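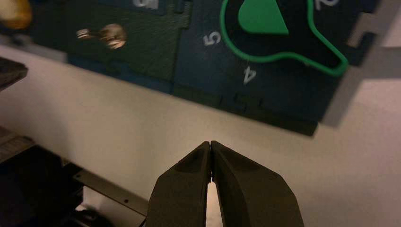
October 6, 2020
Salim Shirima

Hi again, reopening this one because the catalog import is still dropping products and I don't think it's the same thing we fixed last month. I'm pasting my whole log below so you can see what I've already tried. Sorry in advance for the length, I type the way I talk!

Setup: Cikmont on the shop computer for stock, exporting a CSV every night, and Loltetti picking it up for the website. One store (Pudbridge), one warehouse location, prices in dollars. No plugins except the shipping one, and I turned that off for all of this.

The problem: Cikmont says we have 1,070 active products. After the import, 93 of them are either missing from the website or showing up with nonsense in the price. The import report says "Completed" with a green check mark. No warnings, no skipped lines, nothing in the error tab.

8:10 – Ran the export by hand and opened it in a plain text editor (I know, I know, you told me last time not to open it in the spreadsheet because it eats the leading zeros). All the products are in the file. So the export is fine, or at least it's complete.

8:25 – Imported the same file again with "overwrite existing" checked. Same result, same products missing.

8:40 – Cleared the cache, logged out, logged in, tried the other browser. Same. I did this mostly so you wouldn't ask me to.

9:05 – Sorted the missing ones by row number and this is where it got interesting. Most of them are right at the bottom of the file, everything past line 1,000 of the products. That's 70 products just gone. We went over that number at the end of summer when the Nowakowski order came in with all the puzzles, so it fits with when I started noticing things. Is there a row limit? I looked through the help pages and couldn't find one mentioned anywhere, only the file size limit, and we're nowhere near that.

9:30 – Split the file into smaller ones, 400 products each for the first two and the leftovers in the third. Copied the header line into each. First attempt failed because I left a blank line at the bottom of file two (my fault). Second attempt went through and the 70 from the bottom are on the site now. Hooray! I had a muffin.

10:00 – So that left 23, and those are scattered all over the file. They do exist on the website but the columns are shifted. The price field has words in it, the weight has the price, and the barcode is in the box for shelf location. 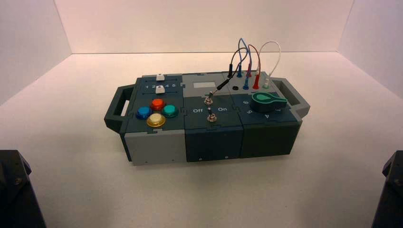 Commas were my first guess for the shifted ones, and I'm pretty sure now that's it. Every one of the 23 has a comma somewhere in the short description, and Cikmont isn't putting quotation marks around that field when it exports. The worst of the bunch is the three-part control box with the handles. The slider on top is printed 1 2 3 4 5, plain with spaces, but whoever typed up the listing (me) wrote it as "1, 2, 3, 4, 5", so that one row slid over four columns and the price came out as a number 4 with a space in front of it. If you want one row to test with, use that one. 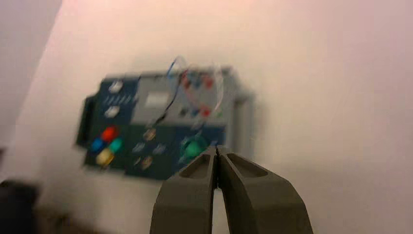
Control panel toy, tilted, dark handle at the left.

10:45 – Took the commas out of that description and imported only that row. Price correct, weight correct, barcode back where it belongs.

11:10 – Put the commas back and added the quotation marks by hand in the text editor. Also imports fine. So your side reads quotes properly, it's the export that isn't writing them.

11:20 – Checked the export settings in Cikmont. There's a box called "Text qualifier" and it's set to "None". I'm positive I never touched it, but there was an update recently and it may have reset things. Changed it to the double quote, saved, and ran the export again. Quotes are there now on every text field.

11:50 – Full import with the new file, split in three like before. All 1,070 on the site. Spot checked a bunch of prices and they match the shelf tags.

What I still need from you:

Is 1,000 a real limit on our plan, or a bug? If it's a limit, can the report please say so in red instead of giving me a check mark?

The nightly import is automatic and can't split files as far as I can tell. I've paused it for now so it doesn't undo this morning – please don't turn it back on from your end until we've talked. I can do the split by hand for a week or so but not through the holidays.

Also, a few of the bad prices were live and one customer did order at one of them. I've already sorted it out with her, but is there a way to list all orders placed on those items? The filter only lets me pick one product at a time.

Files attached: the original export, the three split ones, and the new export with quotes. Mornings are best if you want to call, I'm at the register after lunch.

Thanks,
Salim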